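Folding for a living at the Lastaldale laundry

The Lastaldale laundry on Climton Road takes in washing, irons it and sends it home folded. Its manager has run the place since a November when the boiler failed twice, and she still does a share of the folding herself.

"People think the washing is the work," she says. "A machine does that. Folding is where the hours go."

Shirts and jackets take the longest. She starts with the collar, gets that flat, and lets the rest follow from it. Checks are easier than plain cloth, she says, as the lines tell you when you are straight. Pinstripes are the same – "if the stripe bends, so has your fold."

A dark grey pinstriped garment lies folded with the collar at the top, and the checked and plaid things are bunched in the teal basket behind it.

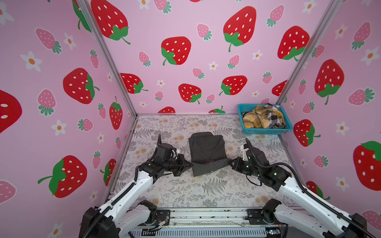
Baskets and bags

She prefers baskets to bags. Last year the laundry handled 2,887 loads, and almost 100 of them came in knotted bin bags. "You spend five minutes on the knot," she says.

A basic load is priced by weight, with ironing extra. Hotel work from the Maldonado goes through separately, early in the morning.

Her advice for home is to fold on a table at waist height. "Beds are too low and too soft. Your back knows by the third shirt."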